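Gripper Trial: Questions and Answers

Last updated 20 June 2019

These are the questions we get most often from sites that want to take part in the snack counter trial, or that have read the January summary and want more detail. If yours is missing, write to Gemma Haworth at the Bridside office.

What is being compared?

Two parallel grippers, the Cropper and the Tikix. Both are fitted to the same pair of arms and driven by the same controller, so the arm movements don't change between runs. Only the gripper, the finger pads and the closing force settings change.

Why snacks and drinks?

Our partner sites sell them. A counter also gives a good spread of difficult items in a small space: rigid boxes, soft packets, bottles, bars and wrapped sandwiches. Most of the published figures we could find were for cartons or machined parts, and they didn't tell us much about a bag of crisps.

How many picks have been done?

2341 up to the end of the last session, across 44 items. The count includes failed picks. It leaves out runs stopped by an operator before the fingers closed.

What counts as a successful pick?

The item has to be lifted clear, carried to the place named in the order, and released there without falling over or being marked. A crushed corner on a box is a fail. A crease in a packet is allowed if the seal holds. Saeed Safavi wrote the marking sheet and has the final say on borderline cases.

Which gripper is better?

It depends on the item. The Cropper closes faster and is better on boxes and bottles. The Tikix has finer control at the low end of its force range and does less damage to soft goods. If your counter is mostly drinks, we would suggest the Cropper. For a mixed counter we would start with the Tikix and accept the slower cycle.

Have you tried suction?

Yes, for nine days, with a Horulon cup. It was good on flat boxes and poor on anything with a loose wrapper. We dropped it from the main trial and have no plans to bring it back this year.

Do both arms need the same gripper?

No. The controller stores a separate profile for each side. We keep them matched during the trial so that the results are easier to compare, but Kieran Hollis has run a mixed pair at Bridside without any trouble.

How often do the finger pads need changing?

We change them when they look polished or when an item slips twice in a row at a force that used to hold it. Wipe them with a damp cloth between sessions. Don't use solvent, which hardens the rubber.

How do you set the force for a wrapped sandwich?

Start at the lowest setting that lifts it and go up one step. Wrapped sandwiches are the item people ask about most. The filling gives under pressure, so a grip that feels firm at first can loosen while the arm is moving.

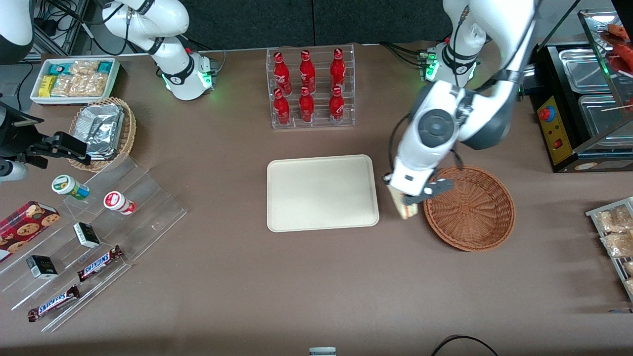
Approach from directly overhead with the fingers wider than you think you need, and bring the speed down for the carry. Clive Ackroyd found that most of his drops happened when the arm changed direction, and halving the acceleration cured nearly all of them. The closing force hardly mattered by comparison.

Does clear packaging upset the cameras?

It can. Reflections from overhead lights move the estimated edge of the item, usually towards the light. Diffusers help. So does recalibrating after anyone has shifted the table. We have not found a camera setting that fixes it alone.

Can we use our own stands and baskets?

Yes, please do. Measure them and send the dimensions to Joanne Sedgwick before the first session so the clearances can be checked. Tall rims and wire racks need the most care with the Tikix, which has the wider body.

Can we have the raw results?

Participating sites can have their own logs at any time. The combined set will be shared when the second round is finished.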